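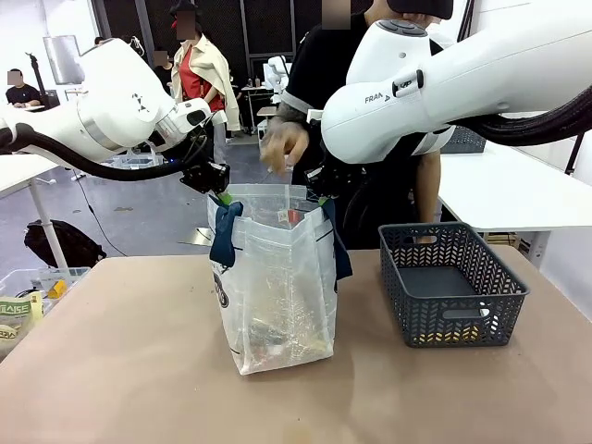

A clear bag with dark blue handles, held open at the rim.

Plarkdale Bag Share starts its fall round

The bag share shelf at the Arico Street library is open again for the fall. Anyone with a Plarkdale library card can take up to two reusable bags at a time and bring them back to any branch. There is no fee and no due date, but please return bags you are not using so there are enough for the Saturday market.

We lent out 147 bags between May and the end of August. Most came back in good shape. The ones that did not had split seams at the handles, usually from cans and jars. If you have heavy shopping, split it between two bags and put the flat items at the bottom.

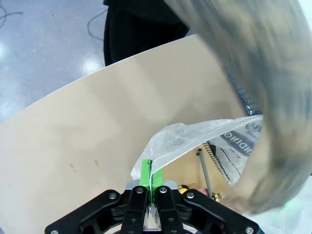 Bags should come back empty and clean. Fabric ones can go in the washing machine on cold and should be hung up to dry – the dryer shrinks the straps. Plastic ones only need a wipe with dish soap and water. Leave them open overnight before you fold them, or they will smell.

We would like to have 200 bags on the shelf by winter. Donations can be left in the bin inside the Shih Road entrance during opening hours. We can take any bag with two sound handles. We cannot take paper bags, thin grocery sacks or insulated bags.

The shelf is closed on Monday, September 6, 2021 for Labor Day and opens the next morning as usual.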